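Ticket 2829: Cup sorting in simulation, wrong bin and tipped cups
Opened by Sekar Setiawan. Assigned to Bayu Menon. Project: Brandale. Priority: normal.

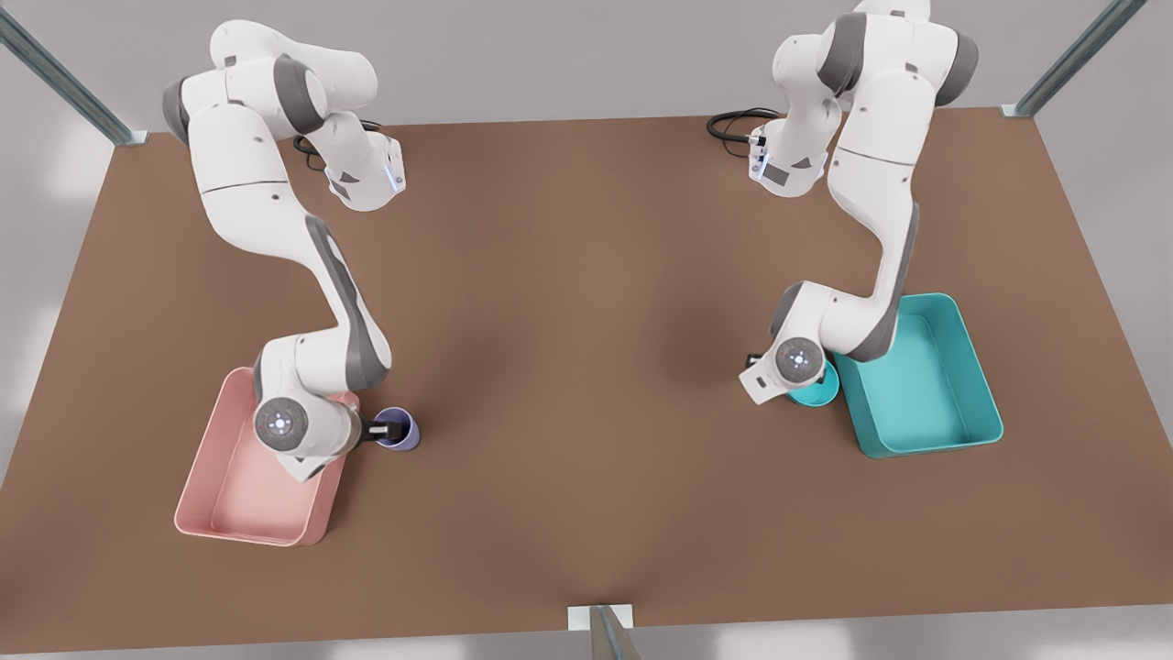 The task is supposed to be the easy one before we go anywhere near a real kitchen. Each cup goes into a bin, the purple cup in the pink bin and the teal cup in the teal bin, with both arms working at the same time. Holanda wants to know by the end of the quarter whether a two-arm station can clear and sort cups in their break rooms. Right now I can't tell them yes even for the simulated version.

Out of 56 runs last night, 17 failed. I went through all of the failed ones this morning. Most are the right arm. It picks the cup up fine, carries it over the bin rim, and then lets go too early, so the cup lands on the rim and falls back on the table. In 2 of the failures the cup went down inside the bin but on its side. The customer's list says upright, so I marked those as failed too.

Steps to reproduce:
Load the cup sorting task with random bin angle turned on.
Start both arms together.
Let it run the full batch. Single runs usually pass.

Expected: each cup upright in the bin of its own color, arms back at rest.
Actual: see above.

Comment, Bayu Menon
Does it happen with random bin angle turned off? Also please attach the run settings. The ones in the shared folder are from January and the grip force has changed since then.

Comment, Sekar Setiawan
Settings attached. With the angle fixed I get no early releases at all. The tipped cups still happen.

Comment, Bayu Menon
OK, so two separate problems. The release point is measured from the center of the bin, but the check for "am I past the rim" still uses the bin as if it were square to the table. When the bin is turned, the corner on the near side sticks out farther than the check thinks it does. The arm believes it is clear and opens the gripper.

I changed the check to use the real outline of the bin. Please rerun with the same seed.

Comment, Sekar Setiawan
Reran the batch. No early releases. Still 2 tipped cups, the same two runs as before.

Comment, Amirul Goh
Following this one for the Holanda account. Can somebody put in plain words what the result means for the customer? Their facilities manager asked me if the machine "does dishes." I told him it moves cups.

Comment, Bayu Menon
Moving cups is right. What we are testing is whether two arms can pick up two light cups of a known shape and set them down in two open bins, on a table with nothing else on it. It doesn't cover cups with coffee in them, cups stacked inside each other, spoons, or a person reaching in. A person clearing a break room table handles all of that without slowing down. I would not promise any of it this year.

Comment, Ottavio Zanetti
I ran the floor trial at Alimetti and I agree with Bayu. We had the same kind of pass rate in simulation and lost a good part of it in the first week on site. Handles were the worst. The cups in this task have been handled as simple shapes so far, and the mugs in a real break room won't be. I'd add mugs before anybody books a visit.

Comment, Sekar Setiawan
Mugs are on the list, ticket to follow. Back to the tipping. I slowed down the last part of the lowering move and one of the two bad runs now passes. The other one still tips. The cup touches the sloped wall of the bin on the way down and leans.

Comment, Bayu Menon
Then the target is too close to the wall. The placement point has a small random offset and nothing keeps it on the flat part of the floor. I've limited the offset so that the whole base of the cup has to fit on the flat. Pushed to the test branch.

Comment, Sekar Setiawan
Full batch again, same seed, random angle on. All 56 pass. Second batch with a new seed also passes. It is slower per cup than before because of the lowering change. Do we care?

Comment, Amirul Goh
They haven't asked about speed yet. They will. Please note the slower setting in the report so it doesn't come as a surprise.

Comment, Sekar Setiawan
Noted in the report.

Status changed to Resolved by Bayu Menon, Mar 30, 2022
Fix: rim check uses bin outline; placement offset limited to flat floor; slower final lowering.
Still open elsewhere: mugs with handles, cups with liquid, speed per cup.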